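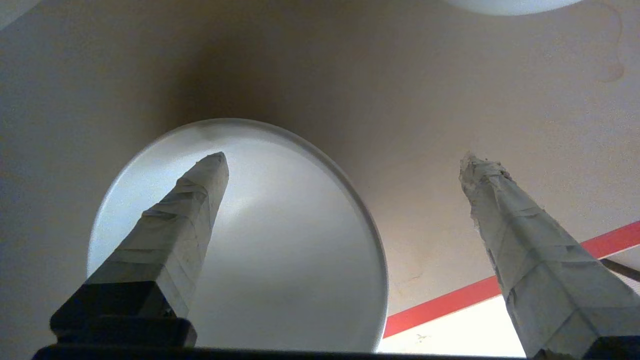
Getting a musty smell out of a fitted cupboard

Last updated: September 30, 2020

Print this page | E-mail this page

I've lived with fitted cupboards since 1982, in one flat or another, and I'm fond of them, but they do hold on to a smell. A wardrobe you can drag into the middle of the room and leave with its doors open. A cupboard that's built into the wall stays where it is, usually against the coldest bit of brick in the house, and by the end of a wet winter you open the door for a tablecloth and get a noseful of cellar. My mother-in-law's answer was to put a bar of soap in there and shut the door again, so for years our sheets smelt of cellar and lavender, and I can't say I recommend it.

What follows takes most of a morning, plus a couple of days when you leave it alone. Pick dry weather if you can. I like to do mine in June, when the windows can stay open and nobody complains about the draught.

What you'll want to hand

A washing-up bowl of warm water, a small squirt of washing-up liquid, white vinegar, bicarbonate of soda, some old cloths (more than you think, they get grubby quickly), a torch, and a saucer or two you don't mind losing to the cause for a while. Rubber gloves if your hands are like mine.

Step 1. Take everything out

Yes, everything, including whatever has slipped down behind. Cloth and paper soak up damp smells far more than crockery does, so put them in a separate pile. Anything washable goes in the machine. Books and board games can stand open in a dry room, fanned out a bit, and they'll come round in their own time. If a cardboard box feels soft at the bottom, throw it away and don't be sentimental! I kept a shoebox of Christmas ribbon for years that turned out to be the whole trouble.

Step 2. Have a proper look with the torch

Get right down on a cushion and look at the back corners, the undersides of the shelves and the place where the base meets the floor. You're looking for dark speckles, flaking paint, or a tide mark. Press the back panel with the flat of your hand as well. If it feels spongy, or there's a wet patch that comes back after you've dried it, stop here and get somebody in, as there may be a pipe weeping behind it and all the vinegar in the world won't help.

Step 3. Wash it down

Start with the soapy water and work from the top to the bottom, wringing the cloth out well each time. You want it damp and no more, especially on veneer or bare board, which will swell at the edges if you slop water about. Then go over it again with one part vinegar to six parts water. Try a hidden patch first. Haris Softić, who fitted my mother's kitchen and has forgotten more about cupboards than I'll ever learn, tells me to keep vinegar away from stone and from waxed wood, so please do. And never mix it with bleach.

Do the inside face of the door too, and the edges all the way round. People always miss the edges. 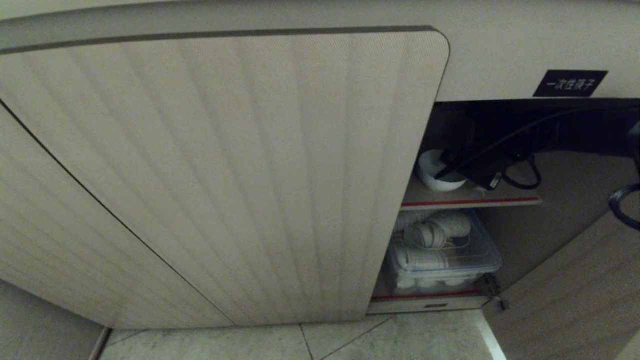
Step 4. Let it dry with the doors open

Wipe it over with a dry cloth, prop the doors wide and leave them that way for two days. A fan pointed at the opening for 30 minutes, morning and evening, makes a real difference in a small flat. Don't be tempted to put things back because the hall looks untidy. Shut up damp, it'll smell worse than when you began, and I speak from experience.

Step 5. Bicarbonate, then patience

Fill a saucer with bicarbonate of soda, set it on the lowest shelf and close the door overnight. Sniff in the morning. If there's still a whiff, tip it out and put in fresh. A stubborn cupboard might want a week of this.

Step 6. Put things back with some room around them

Leave a finger's width between your piles and the back wall, and don't pack the shelves to the top. Once a week or so, leave the door ajar while you're hoovering.

Questions or corrections to Viorica Ionescu, Gurisari Household Pages
© Gurisari 2020. All rights reserved. Back to top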